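Tips for Recording Pick and Place Examples at Home With a Hand-Held Gripper

Posted July 10, 2022 by the Bodisel Home Notes editor
14 comments | 6 shares

Search this site Go

Many people have asked me how I record examples for a learning system in an ordinary bedroom or kitchen, without a laboratory. I have done this work for two years now, mostly for the Itamby sorting project, and I have made almost every mistake that is possible to make. I wrote down what helps me. Some of it will sound like housekeeping advice, and it is housekeeping advice, only with a gripper in the hand.

For the ones who are new: in this kind of work you do not drive a robot. You hold the gripper yourself, you do the task with it, and the camera on it records what the gripper sees. Later the system learns from many such recordings. So your hand must move as you want the robot to move.

Before you start

Choose one task and write it on paper in one sentence. For example, "take the bottle out of the box and put it on the bed." If you cannot write it in one sentence, it is two tasks. I keep the paper taped on the inside of my cupboard door and I read it again after each break, because after an hour I begin to add small extra movements without noticing.

Do not clean the room too much. In my first month I cleaned everything, the floor was bare and the bed was made like in a hotel. The person who received my recordings in Dorport asked me to stop it. The system must see laundry, bags, cushions, cables, all the things which are in a real home. Now I clean only what I could step on.

But do take away private things. Letters, bank papers, family photographs, school papers with a name. Walk one time around the room with the camera at the height of your chest and look at the recording before you begin. The lens is very wide and it sees much more to the sides than you think.

The box

A cardboard box is the best container to begin with. It is cheap, it is everywhere, and it gives the gripper a clear border. Take a box that is wide and not very deep. If it is deep, your own wrist will touch the side, and you will start to come in at a strange angle to avoid it. Fold the flaps to the outside. When one flap does not want to stay back, lean it on something or tape it.

Do not throw the box away when the bottom gets folds and small tears. I used to change the box each week and it was a waste. An old box is good material. Change it only when a loose piece of paper catches on the jaws.

Put the box where you can reach all four corners without leaning. I work next to the bed, standing on my knees on a folded towel. My knees thank me for the towel. A low table is better if you have one.

What to put inside

Start with a few light things of different shapes. Medicine bottles are very good because they are round, they roll a little, and they have a cap which is a different width than the body. Clear plastic bottles are harder. The edges are difficult to see for the camera, so I always have one clear thing among the white ones. Add something square and something tall that stands up. If the tall thing has a cable, let the cable lie on the floor of the box, but keep it away from the place where you close the jaws.

Use empty medicine bottles if you can, or bottles with the cap closed well. If there are small children or animals in the home, put the bottles back in a locked place at each break, also the short ones.

Mix the things again after every few tries. I take the box by two sides and shake it gently. When I arranged by hand, I always put the bottles in nearly the same direction, and I did not see this until I watched 40 minutes of my own recordings.

How to grip

Come from above, slowly, with the jaws open a little more than the object needs. Stop for a very short moment before closing. Then close, wait again, and lift. These two small stops are the most useful habit I can recommend. They make it easy to find the important moment later when you cut the recording.

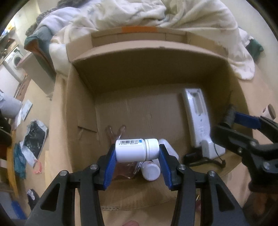 Take a bottle near the middle of its body and not by the cap. A cap can turn, and then the bottle hangs down and swings. If the bottle was lying, keep it lying while you lift it. Do not rotate your wrist only to make the movement look nice. The robot arm will have to copy this rotation, and maybe it cannot.

Lift first straight up until the object is higher than the wall of the box, and only then go to the side. I know it is slower. When I tried to save time and went diagonally, I hit the cardboard with the bottle in many of the recordings, and I had to remove them all.

Keep your own fingers low on the handle. It is no tragedy if the tip of a finger comes into view at the bottom, but it should not come between the pads and the object, and it must never help. If you helped with a finger, mark this try as bad and do it again. The temptation is large when a bottle almost falls.

When you use two grippers

Work with two hands is more tiring than it looks. My advice is to let one hand rest while the other works. The resting gripper stays beside the box, open and quiet. If it moves around without reason, the system can learn that this moving is a part of the task. I learned to rest my elbow on the edge of the mattress.

Give each hand its own half of the box at the beginning. When you are comfortable, you can allow them to cross. Do not pass things from one gripper to the other unless passing is the task on your paper.

Check the screws at the joints before every session. They become loose slowly, and you feel it only when the jaws do not meet well anymore. I use a small screwdriver and turn until it stops, then a very small bit back. Wipe the pads with a cloth that is a little damp and let them dry. Dust from the cardboard makes them slippery, and this is the reason for most of my dropped bottles.

Light and bedding

A white duvet is a beautiful reflector. If the window is in front of it, your box gets a soft light with almost no shadow. If the window is behind you, your body makes a big shadow over the box, and you should turn everything. I do half of the recordings with the window light and half with the ceiling lamp. Please do not change from one to the other in the middle of a try.

Leave the bedding as it falls. Between sessions it will move anyway, and this gives you variety for free. Only pull it back if it hangs into the box.

How many, and for how long

I made a plan of 800 tries for the first task and I stopped at 327, because the quality in the evening was so poor that I was throwing away more than I kept. Now I work in blocks of some 30 minutes, and then I do something else in the house. I never do more than 6 blocks in one day. Drink water, stretch the thumb. The thumb is the first thing that hurts.

Keep the failures. Do not mix them with the good ones, but keep them in a separate folder with a short note, like "slipped" or "touched wall." For the Isaksson kitchen set I had deleted all of mine, and then in September they were wanted, and I had to make failures on purpose. Failures on purpose look false, and they took me two days.

Names for the recordings

Use the date first, then the room, then the task, then the number of the try. Small letters, no spaces. Write also which box and which lamp. It takes one minute after the block and you will be happy for it later. If you wait until the next morning, you will not remember if the tall thing was in the box or not.

Copy everything to a second disk before you clear the memory card. I do it while I cook, so the copying does not feel long.

A small list I keep in the drawer

Screwdriver
Damp cloth and dry cloth
Strong tape
Spare pads
Pencil and paper
Towel for the knees

Next time I will write about folding small towels with two grippers, a task which I still do quite badly. If you have found a good way to keep a cardboard flap from coming back up, please write it in the comments. The tape on mine leaves a sticky place after some weeks and collects hair.

Show all 14 comments
Share this page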